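3.2 Participants and setting

The study was carried out in the four secondary schools of Nultstead that enter teams in the Bremon League, a fixture list for pupils aged 11 to 16 run by the schools themselves. Netball, basketball and cross-country were included. Football was left out, as most pupils who play it do so for outside clubs and the school registers record only part of their playing time.

The combined roll at the start of the autumn term was 1623. Consent forms were returned for 600 pupils, and this group forms the sample used in Sections 4 and 5. Pupils who changed school during the year were kept in the sample if the receiving school was also in the league; seven pupils were in this position.

3.3 Attendance at practice

Attendance was taken from the paper registers kept by team coaches. Each practice session was scheduled for 90 minutes, and a pupil was marked present if he or she arrived before the end of the warm-up. Coaches differed in how they treated pupils who came late from detention or music lessons. Where the register carried a note to this effect, the session was coded as attended; where the space was blank, it was coded as missed. Machala and Olmedo coded the registers separately and settled differences by discussion.

We did not use match appearances as a measure of involvement. Selection depends on ability as well as on commitment, and a pupil who trains all year without being picked would have been scored the same as one who never came. Earlier work by Havlíček on rural schools used appearances alone, and the weak link with classroom conduct reported there may partly reflect this choice.

3.4 Teacher ratings

Form tutors completed the Zeman scale twice, in the first half of the autumn term and again in January. The scale covers punctuality, completion of homework and conduct towards other pupils. Tutors who also coached a team were asked to pass the form to a colleague — in practice the deputy tutor — so that the rating did not come from the person who had kept the register. The second round was delayed at one school by an inspection, and its forms arrived after those of the other three. Excluding this school did not alter the direction of any result.

Figure 2. Tabletop with two arms mounted on a black frame; a dark red and white snack bag lies beside the left gripper.

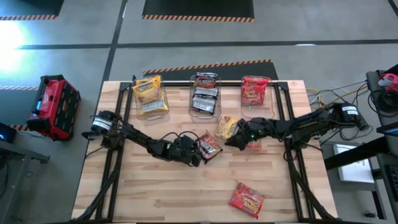
Ratings were averaged across the items and then centred within each form group, as some tutors used only the upper part of the scale. Year group and distance from home to school were entered as controls in all models.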